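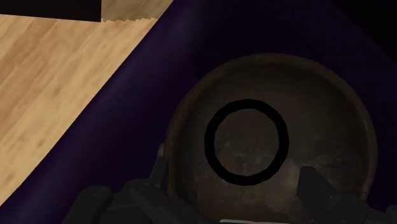 Clakutmont issues revised guidance on wooden floors in let homes

19 May 2018

Clakutmont, the flooring maintenance contractor, has published a revised edition of its guidance for landlords and letting agents on the care of wooden floors. It replaces the February edition and applies to all homes covered by a Clakutmont service agreement.

The revision follows a review of 2,440 inspection reports from let homes in the Pallstead area. The review looked at surface wear, movement between boards and damage from cleaning products. Scratches near doorways and under furniture were the most common fault recorded. Water damage was less common but cost more to put right.

The guidance now has 11 sections. New sections cover felt pads, the storage of spare boards and the recording of floor condition at the start and end of a tenancy. The section on steam cleaners has been rewritten and now advises against their use on any wooden floor, sealed or unsealed.
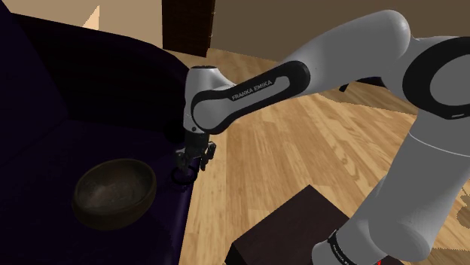
Furniture is dealt with in section 2, which has been extended. Heavy items should be lifted by two people and never dragged, and pads should be checked every time an item is moved. Where a dark sofa stands on a wooden floor, as it does here, the guidance asks inspectors to look at the boards beneath it with a torch, as marks close to the base are easily missed. Pads with a nailed fixing are no longer recommended - stick-on felt should be used in their place and renewed once a year.

The wear scale used in inspection reports has also changed. Grade 2 now covers scratches that can be felt with a fingernail but do not pass through the finish. Scratches that reach bare wood move to the next grade and should be reported to the landlord in writing.

Boateng, the letting agency, took part in the trial of the new report form and will use it for all new tenancies. Vedo, the online property records service, has added the form to its inspection software. Existing reports will stay in their present format and do not need to be entered again.

The guidance is free to service agreement holders. Printed copies can be ordered from the Clakutmont office in Pallstead.

Ends

Notes to editors

Clakutmont inspects, repairs and refinishes wooden floors in let homes. It does not sell flooring.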